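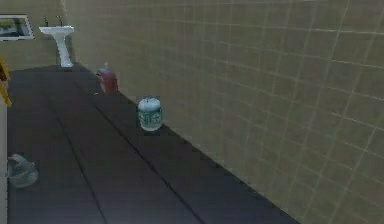 Progress report to Gasstead, household tasks project
Prepared by Yuzhen Zou
January 21, 2020

This report covers work since November. The question you asked us to answer was whether a machine can do ordinary tidying in a home it has not seen before. The short version is that it can do parts of the job, and not yet well enough to leave alone.

All runs in this period were done in simulation. The Metitz simulator gives us 12 home layouts, and the Golanix control software was run in each of them. We use four chores: find a named item, fetch it, put it away, and report what was left out of place.

Finding is the strongest of the four. Large items are located in most runs. Small dark items and anything see-through are still missed too often, and a miss at this stage means the rest of the chore fails as well.

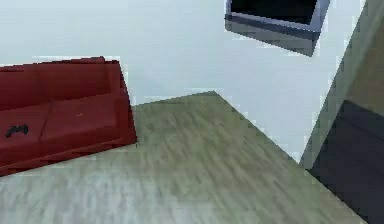
Living area in the simulated home, with a game controller on the sofa.

Fetching has improved, mainly on hard floors. Soft furniture is harder. The software tends to plan a reach that is too low when an item lies on a cushion, and Parry is now rewriting that part of the planner. We expect to have the new version in testing next month.

Putting away is the weakest chore. Of the last 100 runs, 19 ended with the item in the right place. Most of the others stopped partway – the software had the item but could not settle on a spot for it. Bathrooms gave the most trouble, and we have not yet worked out why.

Spending is within the approved budget. The computer time line is slightly over, and we have moved funds from travel to cover it.

For the next period we plan to finish the planner work and repeat the full set of runs. We do not recommend buying hardware until putting away improves. A revised schedule will follow once the Parry changes have been tested.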